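Startseite | Forum | Küche & Vorrat | Suche | Anmelden

Paprika lagern: Dose oder offen?

kellertreppe
Ich kaufe Paprika meist in drei Farben und weiß nie, wohin damit. Im Gemüsefach werden sie mir nach einer Woche schrumpelig. Jetzt überlege ich, sie in die cremefarbene Dose mit Tragegriff zu legen, Deckel drauf und ab in den Kühlschrank. Macht das jemand so?
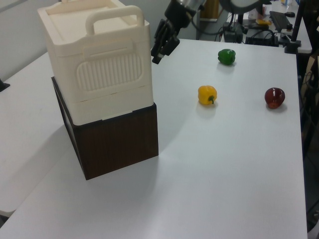
Foto: kellertreppe

Die Dose steht sonst auf dem braunen Würfel in Holzoptik. Von Ulton gibt es eine mit Lüftungsschieber, die kostet mir aber zu viel.

mohnzopf
Deckel zu würde ich lassen. Bei mir hat sich innen Wasser gesammelt und die rote war zuerst matschig. Küchenpapier unten rein hilft etwas.

Gelodov_Fan43
Sehe ich anders. Ich lagere seit Jahren geschlossen, nur müssen die Paprika trocken sein — also nicht vorher waschen. Papier brauche ich keins.

kellertreppe
Dann probiere ich es erst mal offen. Eine flache Schale in Creme habe ich auch, da passt mehr nebeneinander.
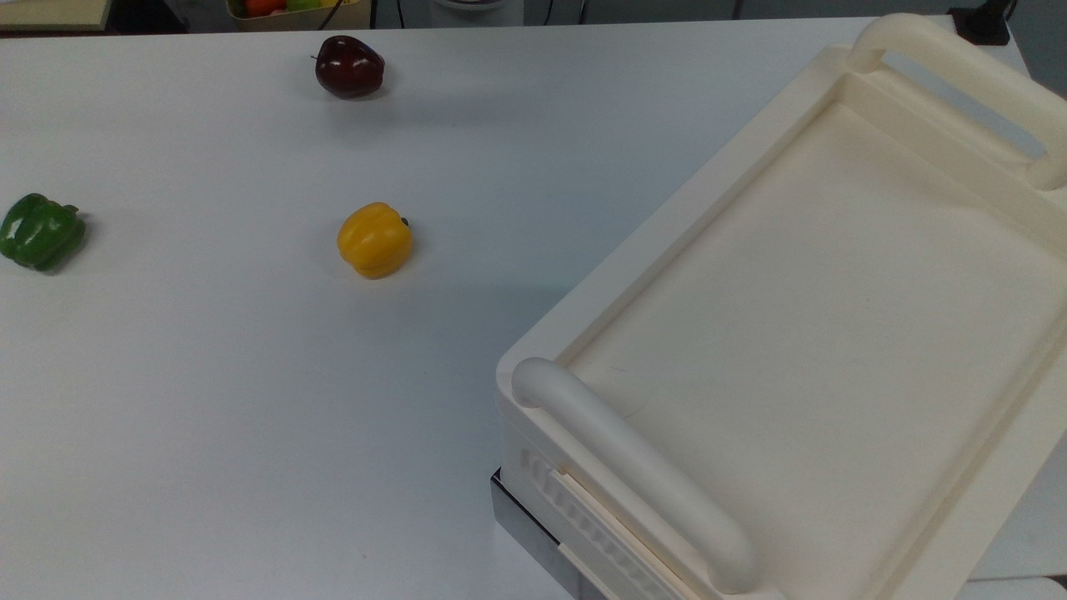 Äpfel würde ich gern dazulegen, dann ist alles an einem Platz. Oder spricht etwas dagegen?

mohnzopf
Ja, die Äpfel. Die geben Ethylen ab, das Gemüse daneben altert schneller. Leg sie extra.

Gelodov_Fan43
Bei zwei, drei Tagen merkt man davon nichts. Für länger stimmt es.

kellertreppe
Gut, Äpfel kommen in den Keller. Ich melde mich im Oktober, wenn der Garten leer ist.

Ähnliche Themen
Jimura Vorratsdosen: Deckel klemmt
Möhren in Sand einlagern
Apfelkiste von Buckley, Erfahrungen?

Kontakt | Impressum | © Forum Küche & Vorrat | Nach oben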